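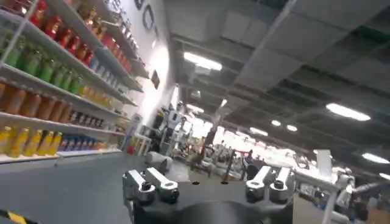

Notes on the shared room, September

The Osmont unit went back to its place along the white wall this month, and I used the opportunity to settle the shelf order for the bottles. Sorting by supplier had stopped working. Sitodance and Boersma both sell in several colors, so a supplier row was a mixed row, and a mixed row takes longer to check than it should.

The new rule is one color per shelf wherever stock allows. Red goes on top, bright green under it, then the orange-brown bottles. Yellow goes low. Small bottles fill the back of a shelf and never the front, where they get knocked over by anyone reaching past them. The blue and purple labels share a shelf with yellow until there are enough of them to justify their own.

Spacing is tight on purpose. Bottles that touch hold each other upright, and a missing one leaves a gap that shows from across the room. The drawback is that the first bottle out of a full row needs two hands. I can live with that.

Stock on the sheet at the end of the day was 393, against a capacity of 772 if every shelf were filled to the back with the small size. It never will be. The tall bottles need more depth, and I have left the capacity figure alone only because the reorder formula depends on it.

The other half of the job was the laundry side. Front loaders standing flush against each other save floor space but make the gap between them useless, so anything that has to sit near the machines goes to the left, against the wall. At present that means a crate for dark fabric and a woven basket for odds and ends.

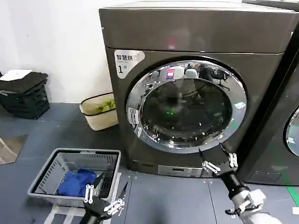

Laundry side: front loader, with the crate and basket along the wall.

Two points on the crate. Slotted sides matter more than size, because folded cloth in a solid box picks up a stale smell after a week or two. It should also stay low enough to see into without bending. The Stiser crate I tried first was deeper, and the bottom layer was forgotten until I needed it.

Door clearance is the limit on everything else. I allow 11 inches beyond the full swing of the door, enough to set a basket down while unloading. The low strip under the door also has to stay reachable, so nothing gets parked in front of it, even overnight.

Still open: the small white table near the drinks. It is too light for a full case and slightly too low for writing. I may swap it for something with a lower shelf once the next delivery has been put away.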